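So the old Dell finally got its turn on the bench. I'd been putting it off since June, mostly because I knew what was waiting under that cooler and I am not a fan of cleaning up other people's thermal paste (or my own, to be fair!). I picked the machine up at the Rulville swap meet with 3 others, paid way too much for the lot, and hauled them all home in the trunk.

The cooler put up a fight. I ran the computer for a while first to warm everything up, then twisted it back and forth very gently until it let go - if you yank, you can pull the chip out with it, and I've done that once and don't care to do it again. Then it's lever down, out, and up, and the cover swings open.

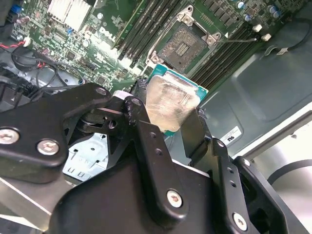 Zeltmont Home Computer Club - Repair Bench

Look at the smears on that lid! The old paste went everywhere, and I went through a whole stack of coffee filters and most of a little bottle of alcohol before I could read the markings. I like coffee filters because they don't shed fuzz. Cotton swabs do, and fuzz is the last thing I want anywhere near those tiny socket contacts.

And please, please keep your fingers out of the socket. The contacts bend if you so much as breathe on them wrong, and I have a whole board in the closet to prove it. Hold the chip by its edges, line up the notches, and let it drop in under its own weight. No pushing.

I'm using the Flemier paste again, just a small blob in the middle. Next up is a good dusting for the case fan, and then I want to see if I've got any matching memory in the Zariņš box under the stairs. I'm pretty sure I do - finding it is another story.

Contact | Copyright Zeltmont Home Computer Club | Back to top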